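うちの会社に二本目のグリッパーが来たのは八月の、クーラーの効きが一年でいちばん悪い時期だった。

最初の一本はドレラリア社の吸着式で、私はこれをひそかに「タコ」と呼んでいる。名前を付けるなと先輩には言われている。比べる相手に情が移るからだそうだ。でもタコはもう一年も一緒にやってきた仲なのだ。段ボールの天面なら百発百中、つるつるした箱なら寝起きでも持ち上げる。ただし網とか、くしゃくしゃの袋とか、そういうものを前にすると急に黙る。シューッと吸って、シューッと吸って、あきらめて帰ってくる。そのときの背中(背中はないけど)がなんとも言えない。

そこへ来たのがプレッジゲートの二本指だった。銀色で、指が上と下で全然ちがう形をしている。箱から出した瞬間、先輩は「おお」と言い、私は「うわ、カニ」と言ってしまった。だからもうカニである。付けるなと言われてから三秒くらいしかもたなかった。

比較試験のルールは私が書いた。ビンの中に雑多なものを入れて、一個ずつつかんで隣のビンへ移す。それだけ。品目は29種類。掃除のついでに机の引き出しから集めたものと、百円の店で買ってきたものと、先輩が家から持ってきた「いらないけど捨てられないもの」が混ざっている。一回の試行で全部は使わず、そのつど組み合わせを変える。持ち上げて、運んで、放して、そこまでできたら丸。途中で落としたら三角。触れもしなかったらバツ。タコの成績はもう出ていて、夏前にためた3673回ぶんの丸と三角とバツが私のパソコンに入っている。表計算ソフトで開くとファンがうなる。

カニの初日はひどかった。四角いものの角をつまんで、くるっと回して、ぽとん。また、ぽとん。制御ソフトはフェラーロという社内製のやつで、もともとタコのために書かれているから、「上からまっすぐ降りて、ぺたっとくっつく」以外の発想がないのだ。カニにしてみれば、箸を渡されて「じゃあストローみたいに吸って」と言われているようなものだろう。気の毒である。

「指の角度、こっちで決め打ちにしない?」
先輩が画面をのぞきこんで言った。
「決め打ちはずるくないですか」
「ずるいかどうかはタコが決めることじゃないから」
先輩、今タコって言いましたよね、と私が言うと、先輩は黙ってコーヒーを取りに行った。

それから4日間、私は指の角度と閉じる速さをいじり続けた。閉じるのが速いと小さいものがはじけ飛ぶ。遅いと、つかむ前に相手がころっと逃げる。間を取ると、はじけ飛んでから逃げる。どうしてそうなるのか今でもわからない。緑のコップには特に手を焼いた。立てておくと縁をきれいにはさむくせに、横に寝かせたとたん、指でつついて転がして遊びだすのだ(遊んでいるようにしか見えない!)。床のカーペットまではじき出された品物を、私は一日に何度も四つんばいで探した。ペンダントのスイッチを確かめて、もぐって、拾って、ほこりを吹いて、戻す。腰がやられた。

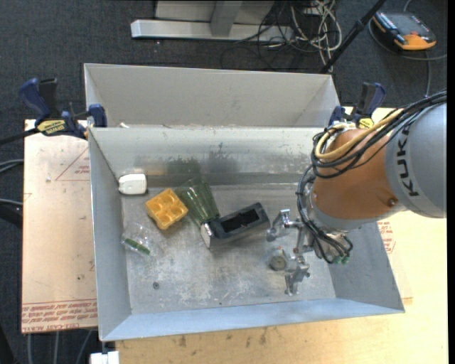

カニ、小さいのをつまむ。奥のビンがゴール。

小さくて丸いやつは、タコが一度も丸をもらえなかった品目だ。吸盤より小さいのだからしかたがない。それをカニは、ある夕方、ごくふつうに、指と指のあいだにはさんだ。私は椅子から立ち上がって、でも声を出すと落としそうな気がして(そんなわけはないのだけれど)、口だけぱくぱくさせていた。先輩もマグカップを持ったまま止まっていた。腕がゆっくり上がって、縁を越えて、隣へ行って、開いた。

ことん。

「丸」と先輩が言った。
「丸です」と私も言って、セルに丸を打ちこんだ。指がちょっとふるえて、最初は「まる」とひらがなで入った。

そこから先は意外ととんとん拍子で、くしゃくしゃの透明な袋もいけた。袋なんて、タコなら三角どころか話し合いにもならない相手だ。ところが白いつるんとした四角いやつになると、今度はカニがさっぱりだめなのだ。壁ぎわに寄ってしまうと指の入るすきまがない。金属の壁をカリカリひっかく音だけがする。夜の部屋であれを聞いていると、猫を閉め出しているような気持ちになる。タコなら天面に乗って、ぺたっ、で終わりなのに。

131回目の試行で、私はとうとう口に出した。
「これ、両方付けたらだめなんですか」
先輩は返事をしないで、引き出しからカタログを一冊出した。ジェトという会社の、工具交換アダプターのページに付箋が貼ってある。付箋の端はもう丸まって、色も抜けていた。
「いつから貼ってたんですか、これ」
「タコが来た月」
「早く言ってくださいよ!」
「だって、比較試験がなくなっちゃうだろ」

それはそうだけど、と思いながら私は見積もりの依頼を書いた。件名に「タコカニ切替の件」と入れて、さすがに消して、「ハンド切替機構の件」に直した。送信ボタンを押してから、本文の三行目にまだタコが残っているのに気がついた。

先輩に言うと、いいんじゃない、通じるよ、と言う。通じるわけがない。でも次の朝いちばんに来た返信には、きちんとした敬語でこう書いてあった。

「お問い合わせの件、タコ様とカニ様、それぞれの質量をお知らせいただけますでしょうか」

私は先輩を呼んで、二人で秤を探しに倉庫へ行った。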